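18/11/2021 - sim rig, pedal and wheelbase work before the endurance round

Brake pedal first. The load cell has been reading high at rest since we changed the elastomer stack. Zero offset was 451 counts with the foot off, against 133 in July with the old stack. Backed the preload nut off one full turn and it came down to nearly 133 again, so the cell is fine and the stack is just taller than the one it replaced. Marked the nut with paint pen.

Recalibrated in the Jurkadix software. Max force set so that full braking into the first chicane at Skurnwood lands short of the end stop. Deadzone at the bottom is 2 percent. Tried it at zero and got brake drag on the straight whenever the heel shifted, visible in the telemetry as a low flat line under the throttle trace.

Wheelbase next. Complaint from the last practice stint was a notchy feel near center, worse after an hour. Things checked:

- Quick release: no play that I could find by hand. Bolts retorqued anyway.
- Belt tension: within spec, left alone.
- Damping filter: had been set to 10 in the team profile. Dropped to 6, the notch is less obvious but the wheel now oscillates hands-off on the long straight. Put it at 8 for now.
- Firmware: one version behind. Not touching it this close to the race.

The notchiness tracks with motor temperature more than with any setting, so I suspect the fan. It spins up late and sounds rough. Titex lists a replacement with the same connector and slightly more airflow. Ordered one - if it arrives in time it goes in, otherwise we run a desk fan behind the base and accept the noise on the voice channel.

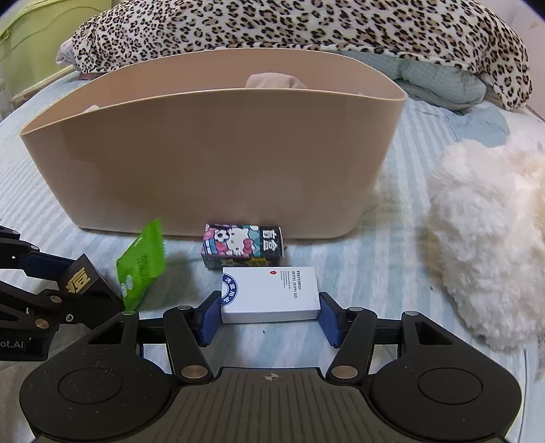
## Stint test

Ran a long stint at Skurnwood on the Gilchrist car, race fuel, fixed weather. Brake trace is consistent from start to finish, no drift in the zero. Lap times fell off with tire wear in the usual way and then leveled. Force feedback clipped in the two fast right-handers; gain lowered one step and the clipping went away, at the cost of some detail over the curbs. Drivers will have to say which they prefer. My own view is that the lower gain is better for a double stint.

One disconnect during the test. USB log shows the pedals dropping off the hub and coming back within a second. Moved them to a port on the motherboard and could not reproduce it, but the run after that was short.

## Open

- Fit fan when it comes, repeat the temperature run
- Save pedal calibration under a new name, the July file is still the default on the second rig
- Get a longer USB lead so the pedals can stay off the hub
- Driver swap rehearsal with the final profile loaded on both rigs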